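## 4. Loading Samples into the Wuisan Drum Sampler

This section covers moving one-shot samples from a computer to the Wuisan and assigning them to pads. Complete section 3 (audio outputs and clock) first. The procedure is the same for firmware 2 and later.

### 4.1 Preparing the files

1. Export each sample as a mono or stereo WAV file. Compressed formats are skipped at import without a message.
2. Trim silence from the start of the file. The Wuisan triggers from the first frame of audio and has no automatic trim.
3. Keep file names to 16 characters or fewer. Longer names are shortened on the display, and two shortened names can look identical.
4. Place all files for one kit in a single folder. Subfolders are not read.

**Note:** The internal memory holds 700 samples across all kits. Deleting a kit does not delete its samples – use *Memory > Purge Unused* to recover the space.

### 4.2 Transferring a kit

1. Turn the main volume fully down.
2. Connect the USB cable to the port marked DATA. The port marked PWR carries no data.
3. Hold SHIFT and press LOAD. The display reads `LINK`.
4. Open Fladska Transfer on the computer and select the kit folder.
5. Click **Send** and wait until the display returns to the kit name.

**Caution:** Do not disconnect the cable while `LINK` is flashing. An interrupted transfer can leave the kit index unreadable, and the unit will then start in recovery mode (see section 9).

Found-sound kits use the same procedure. Short percussive recordings of small objects work well on the upper pads, where the default decay is shortest.

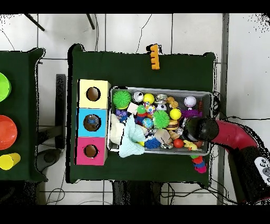 *Tray of small toys and balls, with three boxes at left.*

### 4.3 Assigning samples to pads

1. Press KIT and select the new kit with the encoder.
2. Press ASSIGN, then strike the pad to be edited.
3. Turn the encoder to scroll through the samples. Each one is previewed at the current pad level.
4. Press ENTER to confirm. The pad lights amber.
5. Repeat for the remaining pads. A kit may use up to 12 pads; the others are reserved for mutes and fills.
6. Press SHIFT and SAVE together. Unsaved assignments are lost at power-off.

To make an open hi-hat stop when the closed hi-hat is played, put both pads in the same choke group (*Pad > Choke*). Pads with no group ring out to the end of the sample.

### 4.4 If a sample does not play

- **Pad lights, no sound:** check the output routing in *Pad > Out*. Kits made for the Ballstead expander are routed to outputs the Wuisan does not have.
- **Pad does not light:** the pad is unassigned or muted.
- **Click at the end of the sample:** raise *Release* slightly, or add a short fade in the audio editor and send the file again.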